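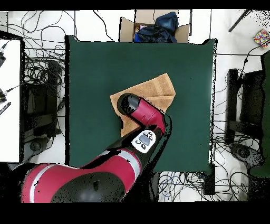
Housekeeping Practice, Unit 4: Folding and Boxing Towels
Course handout, Cornby Adult Learning Center
Instructor: Renu Kandpal
Revised March 11, 2019

Read this before the practical session. You do not need to bring your own towels. Bring the score sheet from Unit 3 if you still have corrections to hand in.

What this unit covers

Unit 3 dealt with sorting and washing. This unit picks up when the towel comes out of the dryer and ends when it is on the shelf or in the box. We use the flat method, the one taught in the Clurham residence halls and in most small guesthouses. Rolling is in Unit 6 and will not be graded here.

Terms used in this handout

Long edge: either of the two longer sides of the towel.
Short edge: either of the two shorter sides. On most bath towels this is where the woven band is.
Fold edge: a side made by folding, with no hem showing.
Open edge: a side where the layers end and the hems show.
Face: the side of the finished towel that points out from the shelf. 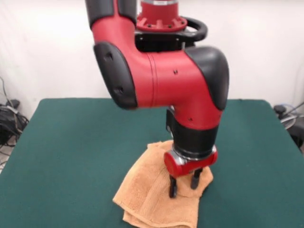

Reading time: 4 minutes

The work surface

Fold on a surface larger than the towel when it is opened out. A bed is too soft and a narrow counter lets the ends hang. The weight of a hanging end pulls the middle out of line, and the second fold then comes out crooked even if the first was good.

A plain mat in a color that contrasts with the towels makes the edges easier to see. Wipe it down before you start. Terry picks up lint and hair from anything it touches, and it shows most on light colors.

Set the surface at hip height if you can. Students who work low should change position often. Edmund Wasilewska covers lifting and bending in the safety handout, and those rules apply in this unit too.

The flat method

1. Lay the towel out with the long edges running left to right. Smooth it from the center toward the corners with the flat of the hand. Do not tug the hems.
2. Check for stains, pulled loops and loose thread. A towel that fails goes in the rag bin and is replaced.
3. Bring the left short edge over to meet the right short edge. Match the corners first and then run your hand along the fold edge.
4. Turn the towel so the fold edge is toward you. Fold one third of the width in from the left.
5. Fold the remaining third over the top. The open edge should stop just short of the fold edge below it.
6. Fold once more, end to end, for bath size only. Hand towels stop at step 5.
7. Press down once with the palm. Turn the towel so the fold edge becomes the face.

Common faults

Most of the points lost last term were lost on the first fold. Look for these before you go on to the next step.
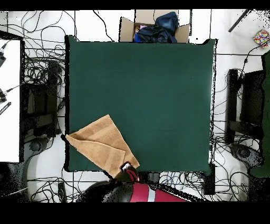
A turned corner is the one we see most. One corner gets carried farther than its partner, the crease runs on a diagonal, and part of the towel ends up as a triangle. Adding more folds will not correct it. Open the towel all the way, smooth it and begin again at step 1.

A trapped ridge comes from folding over a wrinkle. It feels like a cord under the palm. Open the last fold only, smooth the layer underneath and close it again.

A fanned open edge means the layers were not lined up before pressing. Lift the top layer and reset it. Thick towels fan more than thin ones, and a small amount is allowed on bath size.

Shabani Mohamedi, who runs the practice room, will stop you if you are folding over a fault. Please do not take this as a mark against you. Only the finished towels are graded.

Checking the finished shape

Put the towel down square to yourself before judging it. When a folded towel lies at an angle, the eye tends to blame the fold for what is only the placement. 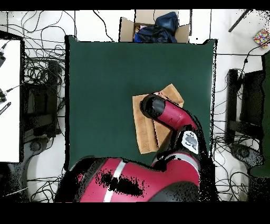
The standard for this unit is a rectangle with the layers lying flat and the face clean. A finished towel does not have to look pressed. A shape like the tan towel on the green mat, a rough rectangle with creases still showing and the whole piece sitting at a slight angle, should be turned straight first and then checked one side at a time. If a side still bows out, reopen the last fold and smooth toward that side.

Boxing and storage

Stand the box at the far side of the work surface with the flaps folded outward. Keep towels separate from clothing. If the box already has clothing in it, ask before moving anything and use another box for the towels.

Place bath towels at the bottom with the faces all pointing the same way. Hand towels go on top. Fill to just below the rim so the flaps close without force. Write the size and the color on one short side of the box.

Do not box anything that feels damp at the hems. The hems are the last part to dry.

Grading

The practical is worth 100 points. A score of 80 is a pass. You will fold 2 bath towels and box them. Speed is not scored, but the room has to be clear for the next group. Students who do not pass may repeat the practical in March with Mwanahawa Muriithi. Sign up on the sheet by the linen room door.

For next time

Read the section on fitted sheets in the Drirnard workbook. Practice the first three steps at home on any towel you have.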